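We use cookies to remember your region and reading preferences. Accept | Manage settings

Petek picking arm in produce: one season of use
By Yolanda Ostrowski
November

Flarkthorpe is a small grocery that does a steady business in pickup orders. Customers order online, a clerk fills a basket, and the basket waits up front. In the spring the store leased a Petek picking arm from Nuletti to do part of the basket filling on the produce side. I spent several shifts with the produce crew to see how it works and what it has done to their jobs.

The Petek is a two-finger arm with a small camera near the wrist. It picks one item at a time from a shallow tray and sets it in a basket. It reads the order from Drultum, the software the store already used for its pickup list. It doesn't weigh anything, bag anything or judge whether fruit is ripe. Nuletti's people say so plainly at the start of the training, and I give them credit for that.

Setup

The arm itself went in during one closed evening. The trays took longer. The crew had been working out of cardboard flats and deep tubs, and the Petek wants a low wall and a dark, plain floor under the fruit. Nuletti sells its own trays. Flarkthorpe bought gray ones elsewhere and they work fine, so I'd skip the official set.

Height matters more than the manual lets on. The fingers need room to come down on both sides of an apple without touching its neighbor or the wall. Fruit pushed into a corner gets skipped, and the order goes on a hold list for a clerk to finish. After the first two weeks the crew started leaving more open floor in the lower tray and keeping reserve fruit on the one behind it. Black dividers on the back tray help keep plums and lemons from drifting into each other.

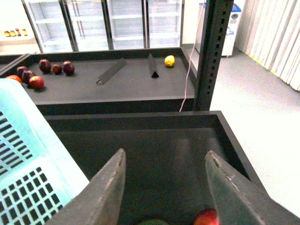

What it picks well

Apples, oranges and lemons are the easy part. They are firm, they have a clear outline, and the fingers close on them without marking the skin. Plums are fine if they are firm. Soft plums should stay with a person, and the crew now marks them as hand-pick in Drultum when they come in.

Speed is moderate. The arm took 11 seconds an item on the mornings I timed it, tray to basket. A good clerk is much faster than that on a short order. The clerk, though, also answers the phone, wipes down the misting rail and shows people where the ginger is, and the arm keeps going through all of that. On a morning with 30 orders waiting before opening, that was worth having.

Mangoes are where I expected trouble. They are large, slick and uneven, and a two-finger grip has little to hold on to if it comes in across the long side. The arm does better when fruit is laid out with a gap. The loading sheet taped by the produce sink says a finger's width at least, which seems right to me. Green fruit lying next to red is also easier for it to sort out than two of the same kind touching.

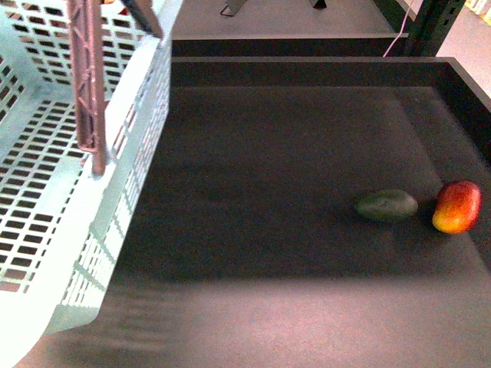
Back Room Review, Issue 24

Avocados are a mixed case. The grip is gentle enough on the default setting, but hard and ready-to-eat avocados look alike to the camera, and customers care a great deal which one they get. Flarkthorpe handles this by putting only one kind in the tray at a time. The other kind is picked by hand. It's an extra step, and it should have come up in the sales visit.

The basket end

The manual gives the trays a full chapter and the basket one page. At Flarkthorpe the basket caused more stops than the fruit did. The store uses its regular light blue shopping baskets with the swing handles. If a handle is left standing, it is one more thing for the arm to get around, and the arm will often stop and wait for help before it tries. The rule is now handle down before the basket goes on the stand. In my view Nuletti should print that on the stand itself.

The slotted walls gave the camera some trouble too. In bright light from the front windows the arm sometimes read the rows of holes as an item. Moving the stand a little farther back ended most of those stops. A solid-sided tote would probably have avoided the problem, but the store already had the baskets, and it didn't want to transfer every order at the counter.

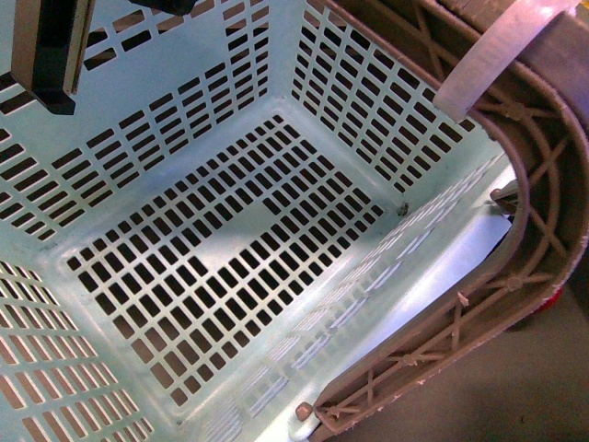
Order basket with the handle folded down.

What changed for the crew

No one on the produce crew lost hours. The store manager put that in writing before the lease was signed, and the schedules I was shown bear it out. The work is different, though, and opinions on that are split.

The early shift used to be two clerks walking the floor with baskets. Now one loads trays and clears the hold list, and the other does receiving and trim. The walking has gone down. The standing in one place has gone up, and two clerks told me their backs notice it. A mat was ordered in my second week there and had come by my last visit. Anyone leasing one of these should order the mat on day one.

The bigger change is who gets to choose the fruit. Several clerks took some pride in picking well for regulars they knew. The arm takes whatever is in reach, so quality now depends on what gets loaded in the tray. The senior clerks have taken over loading for that reason. They sort harder than they used to, and more goes to the markdown shelf. Newer staff get less practice at selecting, and I don't think the store has an answer for that yet. One suggestion from the crew was to keep one order in every batch for hand picking by whoever is newest. It had not been tried when I left.

Training took half a shift per person. The stop button is easy to reach and everyone was shown how to use it, including the cashiers. The alert tone is too close to the sound of the back door buzzer. It can be changed in settings, but only by the account holder.

Cost and service

The lease runs 33 months, which is an odd length and long for a store this size. Service calls by phone were answered quickly. A replacement set of finger pads took longer than promised, and the arm sat unused for most of a week. The crew went back to walking orders and got them all out.

Recommendation

I would lease a Petek for a store with a heavy early pickup load and a firm-fruit mix, if the staff who handle the produce get a say in the tray layout before it is bolted down. I wouldn't lease one for a store that sells mainly berries, greens and soft fruit. Ask for a shorter term, ask for spare pads in the contract, and check your basket handles.

Contact the editors | Copyright Back Room Review, all rights reserved | Back to top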